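Workshop Tips: Getting a Home Arm to Put the Shoes Away

You bought an arm for the hallway bench and it has opinions about footwear. Most of the trouble is in the software, so put the screwdriver down for a minute.

Turn off auto exposure first. A vision model that was happy at noon will lose a white shoe completely by 4 p.m. if the brightness keeps wandering. Lock it, then add a lamp. Keep the lamp off to the side, or the detector will try to pick up the shine on the table. Mine spent an evening doing that with great tenderness.

Plan the approach before you plan the grasp. In Jurix the default planner goes for the shortest path, and the shortest path to a sneaker is usually through the other sneaker. Set a waypoint a hand's width above the target and come straight down.

Label laces as part of the shoe. I left them out of my first 658 frames to save time and got a segmenter that believed every shoe had a hole in the top. Relabeling took longer than labeling would have. Funny how that works.

Slow the wrist down when the camera rides on it. If your pose estimate jumps during a move, drop the joint speed by half and ignore any frame captured above that limit. Zoltton has a filter for this, buried two menus deep under a name that suggests it does something else.

Check timestamps. My joint log was running 117 milliseconds behind the video, and I blamed the gripper for a week. I apologized to it in December.

Write the release as its own step with its own check. "Open fingers" is a command, and the shoe is under no obligation to have left.

Back up your config before every update. The last one put my file back to factory settings, all 1,127 lines of it.
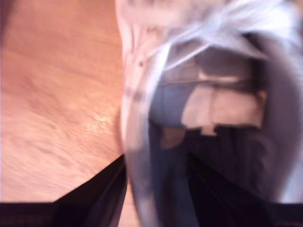
Can I train on blurry frames, or should I throw them all out?

Keep a modest share of them in the training set, labeled as carefully as the sharp ones, and leave the worst out of your calibration set entirely.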